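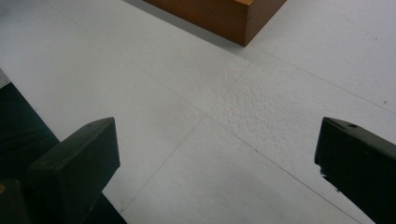
Home Forums Floors Storage Search
Reading time: 2 minutes

Wooden box on pale tile — thread 3189

ecaruso
The residents' office at Drundcombe keeps a wooden box on the tiled floor of the common room. I request advice on preventing marks beneath it. The tiles are large and very light, and grit shows readily.

dedmont_floors
Felt pads should be fitted at the corners. Please also state whether the tile is smooth throughout.

ecaruso
It is mostly smooth. One area near the box is pitted.

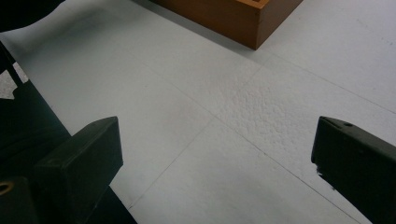 Textured patch by the tile seams, with the box behind.

parisi_k
I must disagree regarding felt. It collects grit, and on a pale floor the grit does the scratching. Rubber feet are preferable.

dedmont_floors
Rubber may stain light tile. Our office at Dedmont replaced two sets for that reason. Felt is acceptable if it is changed each October.

C. Moreira
The rough patch should be cleaned with a soft brush and plain water before any filler is considered. Kindly confirm the condition of the seams.

ecaruso
A further view is attached.

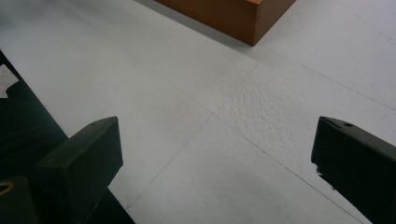 Pale floor with a seam running diagonally.

C. Moreira
Thank you. I would leave the seams alone and begin with the brush.

parisi_k
Agreed on the brush. My position on felt is unchanged.

This site uses cookies. Accept Manage settings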